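The Coelho box set of Fustinton — two series of the old radio comedy and the film they made of it — has kept me company for a fortnight now, and I'm mostly very happy with it! There are 13 discs and over 600 minutes of radio, and the sound is much cleaner than on my old Nosov tapes (barely any hiss, even in the seaside episodes).

Inês Moreira plays the landlady and she's a joy. Listen to how long she waits before "Not in my bath, you don't." The film is weaker. They moved the story to 1898 for some reason, and half the jokes about the wireless went with it.

My grumbles are small ones. The discs sit so tightly in their sleeves that I've bent one already, and the booklet has no cast list for the second series.

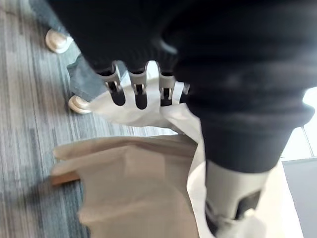
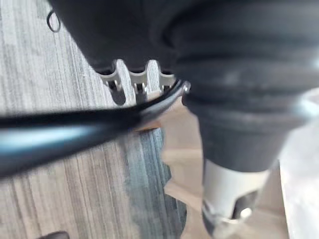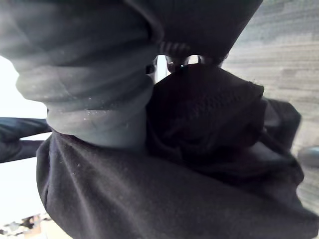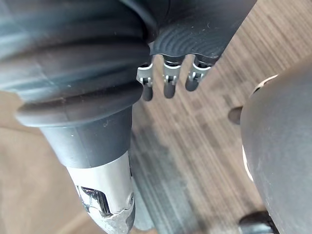 If you only want the radio episodes, Skotbridge are bringing those out on their own in July. I'd still get the full box, mainly for the Christmas special on disc four.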